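Unit 6: Comparing End Effectors on Soft Household Objects
Course handout, Laboratory in Robot Manipulation
Instructor: Rhona Moffat
Lab supervisor: Fergus Tennant
Revised September 30, 2024

6.1 Scope

Units 4 and 5 dealt with rigid parts of known shape. A part was either in the gripper or it was not, and the width reading from the fingers was enough to tell the two apart. This unit covers objects that change shape under the hand: pillows, folded towels, bags, seat cushions. Most of what you learned about contact planning still holds, but success has to be defined again and the comparison between hands has to be run with more care.

You will compare two end effectors on the same arms: the parallel gripper from Unit 4 (called P below) and the multi-fingered hand (called M). Both are driven through the Zakaria controller. You will also compare the head camera alone against the head camera plus a fixed side camera. Read 6.2 through 6.5 before you book rig time. Section 6.8 is the assignment.

6.2 What makes a soft object hard

Three properties matter for this unit.

Compliance. When a finger closes on a pillow, part of the finger travel goes into compressing the filling. The width reading at first contact and the width reading at a usable grip can be far apart, and the gap depends on where the fingers land. Near a seam the filling is thin and the gap is small. At the center of the face it is large.

Surface slip. The cover can slide over the filling. The fingers may hold the cover firmly while the body of the object is still free to swing. A grip that passes a static check can fail as soon as the arm accelerates.

Edge features. Fringes, piping, zippers and tags confuse edge detection and can catch between finger joints. Do not plan a pinch on a fringe. The threads compress to almost nothing and the width reading will look like a missed grasp.

6.3 Grasp types

Edge pinch. Two opposed surfaces close on a corner or seam. Works with P and M. Fast and easy to plan. Load is carried by the cover alone, so slip is common with loose covers.

Face press with thumb support. The fingers spread over one face and the thumb goes under the nearest edge. M only. The press keeps the cover from sliding and the thumb carries part of the weight. It needs clearance below the edge, which usually means the object has to be tilted before the thumb can enter.

Two-hand scoop. One hand holds or tilts, the other goes underneath with the palm up. It can be done with P if the fingers are fully closed and used as a paddle, but the contact area is small and the object tends to roll off the side. With M the open palm gives a wider support.

Two-hand squeeze. Both hands press inward from opposite sides. Works with P and M, but the arms must be driven together. See the note on synchronization in 6.5.

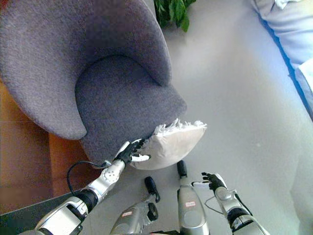
The choice of grasp type is part of the trial condition and must be written down before the trial starts. If the operator changes the grasp partway through, the trial is recorded under the planned type and marked as a failure with code C (changed). Several groups in June recorded such trials under whichever type finally worked. Their success rates for the two-hand scoop came out too high and could not be used.

6.4 Cameras and occlusion

The head camera looks down on the workspace at a steep angle. This view is good for placing a hand in the horizontal plane and poor for judging height above the surface. With soft objects the height error matters more, since there is no hard contact to stop the motion at the right place.

The hand also hides the contact. In a face press, the back of the hand and the forearm can cover much of the near face, and the thumb may be hidden completely. Operators tend to correct for this by pressing harder. You will see it in the motor current before you see it in the video.

The side camera shows clearance under the edge but has its own blind side. Curved furniture is the worst case: a wing or high armrest can block the side view of the whole seat. Before each series, move the object to its start position, raise both arms to the ready pose, and check that the near lower edge of the object is visible in at least one view. If it is visible in neither, move the side camera, not the object.

Color contrast is worth a line in your log. A light cover on a darker cushion gives a clean boundary. A gray cover on gray fabric does not, and the segmentation mask will include parts of the seat. Report results for low-contrast pairs separately.

6.5 Controller settings

Use the settings below unless your group has written approval from Fergus Tennant to change them.

Command rate: fixed for all trials, both end effectors. Do not lower it for P because the gripper has fewer joints.
Maximum approach speed: 136 mm/s.
Speed after first contact: 26 mm/s.
Lift height: 280 mm above the start surface, measured at the wrist.
Current limit, M: the supervisor's profile named Perik. Do not edit the per-finger values.
Current limit, P: the profile supplied in Unit 4.

Synchronization. In two-hand trials, the left and right arms receive separate command streams. The Zakaria controller lines them up by timestamp, but only if both streams are started from the same session. Starting the right arm late produces a fixed offset that does not correct itself. Check the offset in the status panel before the first trial and again after any emergency stop.

Cable slack. Check the loops at both wrists by rotating each wrist through its full planned range at low speed. A loop that clears the arm at rest can still catch on a forearm, a chair wing or the other hand. If a loop pulls tight at any point, stop and ask for it to be rerouted. Do not tape cables yourselves.

Idle hand. In one-hand trials the other arm must be parked in the ready pose with the hand open, clear of the object. Contact between the idle hand and the object voids the trial.

6.6 Procedure

1. Set the object in its start position and record the pose with the head camera.
2. Write the planned grasp type, end effector and camera condition in the log.
3. Zero the force estimate with both hands in free air.
4. Approach at the speed given in 6.5. Mark first contact.
5. Form the grasp. Hold for three seconds.
6. Lift to full height. Hold for five seconds.
7. Move to the target surface and release.
8. Record the final pose and the outcome code.

Shake out the object between trials so that the filling returns to the same state each time. A pillow that has been gripped repeatedly at one corner becomes easier to grip at that corner. Flora MacAulay's group found the effect in their own data by plotting success against trial number, and it was large enough to change the ranking of the two end effectors. Alternate P and M in blocks and change the order between sessions.

6.7 Outcome codes

S - lifted, held, placed on target.
D - dropped during lift or transfer.
N - no grasp formed; object did not leave the surface.
R - rolled or slid off the support without a drop from height.
T - tangled; thread, fringe or tag caught in the hand. Stop the trial and call the supervisor.
C - grasp type changed by the operator.
V - void; equipment fault, idle-hand contact or lost stream.

Code V trials are repeated and left out of the rates. All others are counted. If two codes apply, use the one that happened first. A pillow that lands on the target face down is still S, but note the orientation. Orientation becomes a scored item in Unit 7.

A note on drag. Some operators pull the object to the front edge of the seat and let it tip over the edge before forming the grasp. This is allowed, and with the face press it is often the only way to get the thumb underneath. Record it as a pre-grasp motion and give its duration. Do not fold it into the approach time. A hand that needs a long pre-grasp motion on every trial is slower in practice than its grasp time suggests, and the report should show this.

6.8 Assignment

The shared data set for this unit contains 340 trials recorded on the Gultgate rig by Greer Strachan and Khurram Butt. It covers both end effectors, all four grasp types and both camera conditions, although the cells are not evenly filled. You will analyze this set and add one series of your own.

a) Compute the success rate for each end effector and grasp type. State the number of trials in each cell. Do not report a rate for a cell with fewer than five.

b) For edge pinch only, compare P and M with an interval on the difference. Explain whether the camera condition should be pooled and defend the decision.

c) Plot motor current at first contact against outcome for M. Mark the trials recorded with the head camera alone. Comment on pressing force in the two camera conditions.

d) Run your own series on one soft object of your choice. Cushions with beads or buttons are not permitted. Use the log sheet from the Burkico folder on the course drive and hand in the raw log with the report.

e) Recommend one end effector for the object in (d). Name the failure code that counted most against the other one. Cost and maintenance may be mentioned but carry no marks in this unit.

Page limit is six, figures included. Log sheets do not count toward the limit. Late rig bookings go through Fergus Tennant; questions on the analysis go to Rhona Moffat.

Reading for next unit: chapter notes on placing and release, sections 1 to 3. Bring your outcome tables to the session, as they are needed for the orientation exercise.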